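Chapter 4
Surfaces: Preparing a Work Area

By the end of this chapter you should be able to choose a surface for fine bench work, clean it properly, light it evenly and keep it in usable condition.

Most mistakes in small assembly work start before any part is picked up. A washer rolls under a catalogue, a thread of lint is glued into a joint, or a grey part is set down on a grey bench and lost. In Chapter 3 we dealt with the storage of parts. We now turn to the area where the parts are handled.

4.1 Colour and finish

A pale, plain surface suits most work. Dark screws, pins and springs show up against it, and so does dirt. Gloss finishes reflect the lamp and tire the eyes, so choose matte or satin where you can. If the bench itself is patterned or stained, cover it with a sheet of white paper and fasten the corners with low-tack tape. Replace the sheet at the start of each job. A pad of 100 sheets will see most students through the course.

The workshop at Gandmont College, which we return to in Chapter 9, changed its benches from brown to off-white one August. Its logbook had listed 429 lost small parts for the previous year. The staff also moved the lamps that term, so the colour cannot take all the credit for the improvement that followed.

4.2 Lighting

One lamp gives a bright patch and leaves the rest of the surface in soft grey shade. Two lamps, set on opposite sides at about the same height, even this out. Check the result with the surface cleared of parts.

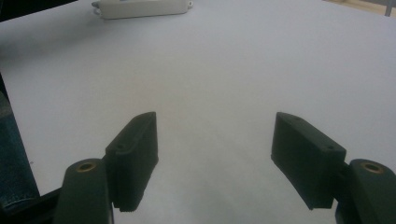 Anoma Mridha disagrees with part of this advice, and wrote to us after the first edition that a second lamp fills in the very shadows she relies on to judge whether a part is lying flat. For inspection work she switches one off. We have added her method to Exercise 4.2.

4.3 Cleaning

Wipe the surface with a barely damp cloth, working from the back edge towards you, and let it dry before laying down paper.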